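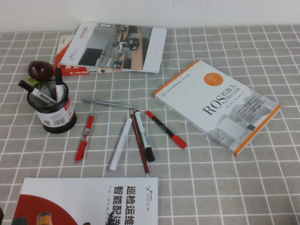
Workshop > Benches > Bench 3 > Desk tidy arm > Notebook

Print this page | E-mail this page

2/27/23, Monday evening

Work on the overhead camera and the pick list. The arm stayed off its mount all session. Maricel Padilla had it on the other bench for the wrist bearing, so everything below is vision only.

Setup
- Gridded gray cloth on the table, far edge against the wall.
- Six loose pens and similar between the mesh holder and the ROS book. Two markers left in the holder.
- Dark red apple thing next to the holder as a distractor. Not on the pick list.
- Four books as clutter. The red and white one is mostly under the white one on purpose, to see whether the segmenter reports one object or two.
- Camera fixed. Mount screws marked with paint pen so we can tell if they have moved.

Calibration
Used the cloth grid instead of the printed board. The lines are thin and the corner finder misses some of them near the back, where the spacing closes up in the camera view. Fitted the homography on the front two thirds only and extrapolated. Reprojection error was 0.9 px in the front, 2.6 px at the wall. The back figure is too high for picking a pen but we don't pick back there, so leaving it.

The cloth has to be pulled flat before each fit. A ridge under the middle moved the fitted plane by 4 mm last time (see January notes). Clips on order from Jenmont.

Segmentation
Ran the Vutex build with the weights from the January set, 1,805 labeled crops. Per object:

Silver-gray pen: low contrast against the cloth. Mask broke in the middle on several runs. Orientation still usable if the two pieces are merged by angle.

Red retractable pen: clean mask. Translucent body gives a second edge inside the first. Harmless.

White marker with faint gray print: fine. The print does not register as an edge.

Pencil: good mask, but the striped body pulls the centroid toward the darker end. Off by 3 mm along the axis. Acceptable for a grasp at the middle.

White marker, black cap: split into barrel and cap as two objects. Same fault as in January. Merge rule needs to handle a color change across a straight join.

Black marker, red cap: same split, same cause. The small red tip at the other end came out as a third object until I raised the area threshold.

Book covers were the real nuisance. The AGILE X cover has dark robot parts printed on it near the front edge of the table, and the segmenter proposes them as graspable. Same for the small dark square on the ROS book. Options:
a) mask out anything inside a large quadrilateral
b) use height
Trying (a) first. The obvious trouble with it is a real pen lying on a book, which would be dropped from the list. (b) needs the depth unit back from Gilmartin and I have no date for that.

The stacked books came out as one blob. Doesn't matter for picking. It will matter if we ever want the arm to square up the books.

Merge rule
Two regions join if their long axes agree within 5 degrees, the end gap is under 6 mm and the widths are within 25 percent of each other. On saved frames this repaired both capped markers and the silver pen. It also joined the pencil to a neighboring marker once, when the light over the door was on. Tightened the angle to 4 degrees and it went away. I don't trust that yet.

Timing
797 ms per pass on the Verkuvon board, start to list. Most of it is the resize, done on the CPU for no good reason. Moving it should help. More than 3 passes queued and the board begins to throttle, so the loop now drops stale frames.

Pick order
Sort by clearance first, then by distance to the holder. The pencil and its neighbor lie close together, so both go late in the list. The finger pads are 11 mm wide and I want at least 4 mm on each side. If nothing clears that, the planner should nudge first. Nudge is a stub at present, it only logs.

Drop pose into the holder is still hand-entered. The leaning marker takes up a good part of the opening, and the planner knows nothing about it. Could treat the holder rim as a circle and look for the free side. Maricel would sooner have a wider holder. Will discuss.

To do
- Move resize off the CPU
- Rerun merge rule with door light on and off, same layout
- Label the two capped markers as whole objects, add to training set
- Quadrilateral mask, then put a pen on a book and see what we lose
- Refit homography after clips arrive
- Wrist bearing (MP)
- Check whether the paint marks on the mount screws still line up

Saved frames and the fit file are on the shared drive under bench3/overhead. Config for the 4 degree version is committed, the 5 degree one is tagged in case we go back.

Print this page | E-mail this page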